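Why Some People Mix Up Red and Green

By Heather Morrison
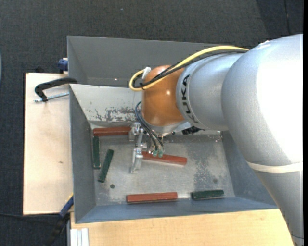

Most people learn the names of colours before they start school. They learn that grass is green and that a post box is red, and after that they hardly think about it. But people do not all see colours in the same way. For some people, certain reds and greens look so alike that it is hard to say which is which. Bright colours are often easier than dull ones. Take the rectangular bars in the grey metal bin: three are reddish brown and three are dark green. You may be able to sort them into two groups straight away. Someone else in your class might look at the same six bars and have to think hard, or might say they are all a sort of brown. That person is probably colour blind.

What does colour blind mean?

The name is a bit misleading. Being colour blind does not mean you are blind, and it hardly ever means that you see only in black and white. Most colour blind people see plenty of colours. They just see fewer differences between some of them. Doctors sometimes call it colour vision deficiency, which is a more exact name but takes longer to say.

The most common kind makes reds, greens, browns and oranges hard to tell apart. Purple can be difficult too, because purple is partly red. If you do not notice the red part very well, purple looks a lot like blue.

How your eyes see colour

Light goes into your eye through the pupil, the black dot in the middle. It travels to the back of the eye and lands on a thin layer called the retina. The retina is full of tiny cells that react to light. There are two main sorts, called rods and cones.

Rods work well in dim light, but they do not tell you about colour. This is why everything in your bedroom looks grey at night, even your brightest socks. Cones need more light, and they are the cells that deal with colour.

Most people have three types of cone. One type reacts most strongly to the blue end of the rainbow. The second reacts most to the middle, where the greens are. The third reacts most to light a little further towards the red end. Each type also reacts to some of the colours next door, so there is a lot of overlap.

Your brain compares the messages from the three types. If the third type is sending a strong message and the second type a weaker one, your brain decides you are looking at something reddish. It does this so quickly that you never feel it happening.

In a colour blind person, one type of cone is missing or does not work in the usual way. The brain still compares the messages, but it has less to go on. Two colours that send different messages in one person's eyes can send nearly the same message in another's.

Where does it come from?

Nearly everyone who is colour blind was born that way. The instructions for making cones are carried in your genes, which are passed down from your parents. You cannot catch it from anyone, and it has nothing to do with reading in the dark or sitting too near the television.

It is much more common in boys than in girls. The genes for the red and green cones are on something called the X chromosome. Girls usually have two X chromosomes, so if the gene on one of them does not work properly, the other can do the job. Boys usually have only one X, so there is no spare.

A girl with one working gene and one that does not work may see colours perfectly well but can still pass the gene on to her children. A boy who is colour blind may find that his mother's father is colour blind too.

A few people become colour blind later in life because of an illness or a medicine. This is less common. Anyone who notices that colours have changed should tell an optician or a doctor.

How is it tested?

One well-known test uses circles filled with coloured dots. The dots are different sizes, and some are lighter or darker than others. Hidden among them is a number made of dots in another colour. If you can see the difference in colour, the number stands out. If you cannot, you see only a jumble, or sometimes a different number.

It is not the sort of test you can revise for, and there is no pass mark to worry about. It takes a few minutes and does not hurt. An optician can do it, but it is not always part of a normal eye test, so you may need to ask.

What is it like?

Ha-rang So is ten and goes to school in Promham. He found out that he was colour blind after he painted a horse green.

"I thought it was brown," he says. "My teacher asked me why I picked green and I said I didn't. Then my mum took me to the optician. I still have the painting. I think it's a good horse."

Ha-rang says that most of the time he forgets about it. Football can be awkward if one team is in red and the other is in green. He cannot always tell if a banana is ripe, so he gives it a squeeze. He also finds it hard to spot strawberries among the leaves, and his sister picks more than he does.

Some school work can be tricky too. A pie chart with a red slice next to a green slice may look like one big slice. Maps often use green for woods and brown for hills. Ticks and crosses are fine in any colour - they are different shapes.

How to help

If you make a chart or a poster, write the names on it as well as using colours. Stripes and spots are useful for showing different parts. Blue and orange are usually easier to tell apart than red and green, and so are a very light colour and a very dark one.

Put labels on your coloured pencils, or buy a set that has the names printed on. If a friend asks you what colour something is, just tell them. Try not to hold up one thing after another and ask "What colour is this? What about this one?" Ha-rang says that everybody does this, and that it gets boring by about the fourth jumper.

Can it be cured?

There is no cure for the kind people are born with. Some people wear tinted glasses that make certain colours stand out more. They help some wearers and do very little for others, and they do not give anyone a new type of cone.

Words to know

Cone: a cell at the back of the eye that helps you see colour.
Gene: an instruction inside your cells, passed down from your parents.
Retina: the layer at the back of the eye where light lands.
Rod: a cell at the back of the eye that works in dim light.

Page last checked: 21 June 2024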